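Home | Projects | Reports | Data | Contact

Progress report to the Drestden fund, August
Teaching by remote control, simulated tabletop tasks

Hello again from the Onuoha team! It's been a busy stretch and I'm happy to say most of the news is good. We finished moving all our hand-driven demonstrations over to the new controller setup (we call it Witerard, don't ask me to defend the name), and the difference in how the recordings feel is huge. With the old one, you'd nudge the stick and the wrist would lurch, and then you'd spend half the episode getting back to where you started. Now the gripper goes where your hand goes, and new drivers are getting decent runs on their first afternoon.

We now have over 3,000 demonstrations saved, all in simulation, all driven by a person from start to finish. Bowls and packages make up a big part of the set, and we've been mixing the surface patterns and printed labels a lot so the policy doesn't get too cozy with one look.
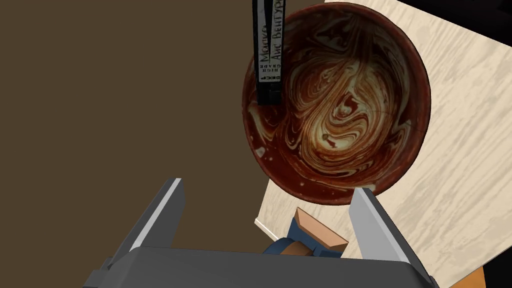

The part I underestimated was how differently people drive. Some of us come straight down on a thing and close. Others creep in from the side, stop, think about it, back off and try again (guilty). When we trained on everything mixed together, the policy picked up the dithering too — it would hover over an object with the fingers open for ages before committing. So we wrote a one-page driving guide, threw out the runs with very long pauses, and trained again. The hovering is mostly gone. I'd still like to keep a few messy recoveries in there, though, as those seem to help when a grasp slips.

We also ran our first proper check. The policy got 100 fresh layouts it hadn't trained on, and 13 of them failed, mostly with small objects sitting very close to something bigger. That's the spot where human drivers struggle too, so I want to collect more of exactly that before the next round.

On the Bostis side, the export tool is working but slow. Playing a batch back to check it takes longer than I promised you last time — sorry about that! A fix is in testing.

Money is on plan. We've used a bit less on computing than we budgeted and a bit more on driver hours, and I'd like to shift the difference across if that's okay with you. Next up: the close-together layouts, then trying 2 drivers on one task with a handoff halfway through.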